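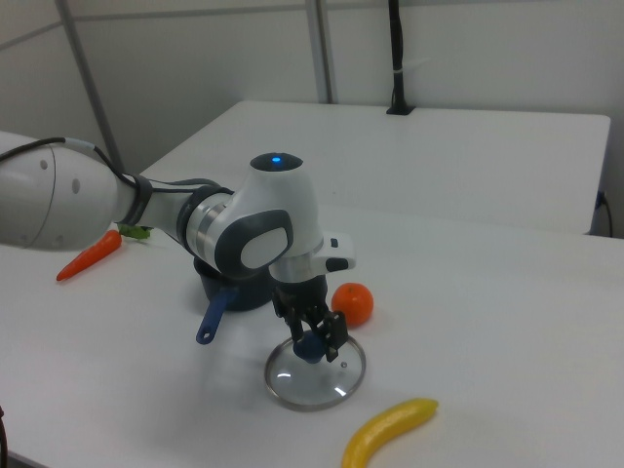
Does a lid really change how fast a small pot of water boils on a home stove?

With our pot, the lid saved between one and two minutes when we heated 700 ml of water. The saving was smaller than our group expected before the measurements.

Project report, Household Physics course, group Bundix

1. Why we chose this subject

In our dormitory kitchen, most students cook without a lid. They say the lid gets lost, or that it makes the water boil over. We wanted to know how much time is wasted in this way. The school library has only old cookbooks on this subject, and they give advice but no measurements.

2. Equipment

We used a pot with a glass lid that has a steel rim and a small vent hole. The knob of the lid is blue and so is the handle of the pot. We also had a kitchen thermometer, a measuring jug, a stopwatch and one electric hot plate of the brand Nallus. The plate was always set to the highest level. Before every run it had to cool down until we could touch it, and this waiting took most of our Sunday.

3. Method

We filled the pot with 700 ml of cold tap water and started the stopwatch when the plate was switched on. Without the lid, we stopped the time when large bubbles covered the whole surface. With the lid, we looked through the glass, but the steam made it difficult to see. Therefore we also listened for the change in the sound. We agree that this is a weak point of the work.

4. Results

Without lid, mean time: 308 seconds
With lid, first series: 224 seconds
With lid, second series: 210 seconds

The second series was made in the afternoon at Cirnero house, where the kitchen is warmer. The tap water there was maybe also warmer at the start, but we forgot to write down its temperature. For this reason we do not put the two series together. A third series with the lid, again in our own kitchen, gave 224 seconds, the same as the first.

5. Problems

In two runs the water boiled over. It happened when we were writing in the notebook and did not look at the pot. We repeated these runs and did not use the old values.

The textbook by Rugemalira, which we used in class, explains that evaporation takes heat away from the water. Our results agree with this, but we cannot say how much heat was lost through the side of the pot.

6. What we would change

Next time we would measure the starting temperature in each run and try a larger pot. We would also put the thermometer through a cork or something similar, so that the lid can stay closed.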